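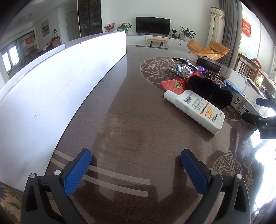
A **table protector** (also table cover, table pad, or clear top) is a sheet of glass or plastic laid over the top of a table to shield it from scratches, heat, spills, and wear. Protectors are used on dining tables, desks, counters, and sideboards, mostly where the finish of the furniture is costly or hard to repair. They may be clear, frosted, tinted, or printed with a pattern. The term is not normally used for tablecloths or place mats, although these serve some of the same purposes.

## Terms

Trade use is not consistent. In the United States, "table pad" usually means a thick folding board with a felt underside, placed under a tablecloth, while "table protector" covers both pads and clear sheets. Sellers of flexible vinyl often use "clear cover" or "soft glass." The second of these is misleading, as the material contains no glass. "Glass top" is used both for a loose sheet resting on a wooden table and for a table whose only top is glass. In this article, "protector" means a loose or lightly fixed sheet over a finished surface.

## Materials

### Glass

Glass protectors are cut from flat sheet, either annealed or tempered. Annealed glass can be cut and drilled by a local shop after it is made. Tempered glass cannot; all cutting, drilling, and edge work must be done before the sheet is heated and cooled. Tempered glass is stronger in bending and breaks into small blunt pieces, but a hard blow to an edge or corner can shatter the whole sheet.

Ordinary clear glass has a green tint caused by iron. The tint is faint when the sheet is viewed face-on and strong at the edge. Low-iron glass reduces it and is often chosen for pale woods, where the color shift is easiest to see.

Edges are finished in several ways:

- **Seamed** -- the sharp corner is removed with an abrasive belt. The edge stays rough to the touch.
- **Flat polished** -- the edge is ground square and polished, with a small bevel at each corner.
- **Pencil polished** -- the edge is rounded in section.
- **Beveled** -- a wide slope is ground along the upper face. It thins the edge and makes it easier to chip.

### Flexible vinyl

Plasticized polyvinyl chloride (PVC) is the most common plastic for clear covers. It is sold in rolls and in pre-cut sheets, lies flat under its own weight, and can be trimmed at home with a sharp knife and a straightedge. Thicker sheets resist curling at the corners and hold a straighter edge. Thin ones follow the surface below more closely and show wrinkles if the table is uneven.

The softness of the sheet comes from plasticizers, which can move slowly out of the vinyl and into a finish it touches. This is the main cause of damage by plastic covers and is treated below.

### Rigid plastic

Acrylic and polycarbonate sheets are lighter than glass of equal size. Acrylic is clearer and stiffer but cracks more easily. Polycarbonate resists impact and scratches readily unless it carries a hard coating. Both expand with heat much more than glass does, and a sheet cut flush with the table edge in a cold room may overhang it slightly in summer.

### Other plastics

Thermoplastic polyurethane and some grades of polyester are sold as alternatives to vinyl. Polyurethane can be made flexible without added plasticizer. It costs more, and some grades yellow in sunlight. Polyester film is thin and strong and is used mainly as an adhesive film.

## Printed and patterned protectors

Decoration can be applied to either face of a sheet. Printing on the underside protects the ink from wiping and cutlery but places it next to the finish of the table, where heat can cause it to transfer. Printing on the upper face avoids this, and the pattern wears first at the seating positions. Some vinyl protectors place the print between two bonded layers, which solves both problems at the cost of a thicker sheet.

Open patterns in white, gray, or gold are common on clear stock, as they leave most of the wood visible. Usual subjects include flowers, leaves, lattice borders, clouds, and fish. Carp and scrolling clouds are long-established motifs in East Asian decorative art and appear on furniture, textiles, and ceramics as well. A printed motif may be a single design set at a fixed place on the sheet, or a repeat that runs along the roll. Repeats are cheaper to cut to size, since the piece can be taken from any part of the roll.

Frosted and embossed sheets scatter light. They hide fingerprints and small scratches better than clear sheets but blur the grain of the wood.

## Sizing and cutting

A protector may be cut flush with the table edge, set back from it, or allowed to overhang. Flush cutting gives the most complete cover. A small setback keeps sleeves and hips from catching the sheet and is usual for vinyl. Overhang is avoided with glass, where a projecting edge is exposed to knocks.

Tables are rarely perfectly square. Good practice is to measure each side separately and both diagonals, and for round or shaped tops to make a paper template. The template is marked on its upper face so that it cannot be turned over by mistake during cutting. Corner radii are taken from the template and not from the maker's drawings.

Extending tables are a special case. A single sheet sized for the closed table leaves the leaves bare, and two sheets meeting at the center leave a joint that collects crumbs. Some makers supply a third strip for the leaf.

Orders are commonly given in inches in the United States and in millimeters elsewhere. The shop catalog of the Herkbridge glass works, for example, lists stock widths in steps of 10 mm and charges for cutting by the running meter. The Drirkmont catalog of vinyl sheet offers 74 stock sizes, with anything else cut to order from rolls.

## Fixing and spacing

Vinyl sheets are usually held by their own weight and by slight cling. Glass and rigid plastic slide more easily and are set on small clear spacers, often called bumpers or dots, placed near the corners and at intervals between them. Spacers also leave an air gap, which lets moisture escape and prevents the patchy, wet-looking areas that appear where two smooth surfaces touch unevenly.

Spacers are made of vinyl, polyurethane, or silicone. Vinyl spacers can mark a finish in the same way that a vinyl sheet can. Felt dots avoid the problem but grip poorly and hold water if a spill runs under the glass.

## Optical effects

A clear protector adds one or more reflecting surfaces above the finish. On a dark, glossy table near a window, reflections can be bright enough to hide the grain at low viewing angles. Because the upper face of the sheet and the finish below it both reflect, a single light source may show as a doubled image. The distance between the two images increases with the thickness of the sheet and of any air gap.

Anti-glare sheets have a fine matte texture on the upper face. They soften reflections without removing them and give printed matter beneath the sheet a slightly hazy look.

## Effects on the surface below

### Plasticizer migration

Nitrocellulose lacquer and shellac are the finishes most easily softened by plasticizer. The first sign is a tacky feel when the sheet is lifted. In later stages the finish takes on the texture of the sheet and may come away with it. Cured polyurethane varnish and catalyzed finishes are more resistant. A new finish of any kind should be fully cured before it is covered.

### Trapped moisture

Water that runs beneath a flat sheet dries slowly. On lacquer and shellac it can cause a white bloom. On bare or oiled wood it may raise the grain or stain it, above all where iron is present.

### Uneven color change

Many woods change color in light. Cherry darkens, and walnut tends to become paler. Glass and clear plastic pass most visible light, so a covered area continues to change, but opaque printing can leave a faint copy of its pattern in the wood. Lifting or turning the sheet from time to time reduces the effect.

## Testing

No single test is used across the trade. A common shop method is to place a sample of the sheet on a finished panel under a weight, keep it warm for a set period, and inspect the panel for marks. In the Prirasham procedure, the load is 500 g and the panel is examined at the end of each day; a sample is rejected at the first visible change in gloss. The Mösli procedure uses no added weight but repeats the exposure on 2 panels, one lacquered and one varnished. Results from the two methods cannot be compared directly.

## Care

Glass is cleaned with water and a mild detergent, or with a glass cleaner sprayed on the cloth and kept off the edges. Vinyl is wiped with warm soapy water. Solvents, including alcohol in strong solution, can cloud vinyl and craze acrylic. Abrasive pads scratch all plastics.

Hot pans should not be set directly on any protector. Vinyl softens and may bond to the finish below, and annealed glass can crack from uneven heating. A trivet is still required.

## See also

- Tablecloth
- Desk pad
- Wood finishing
- Tempered glass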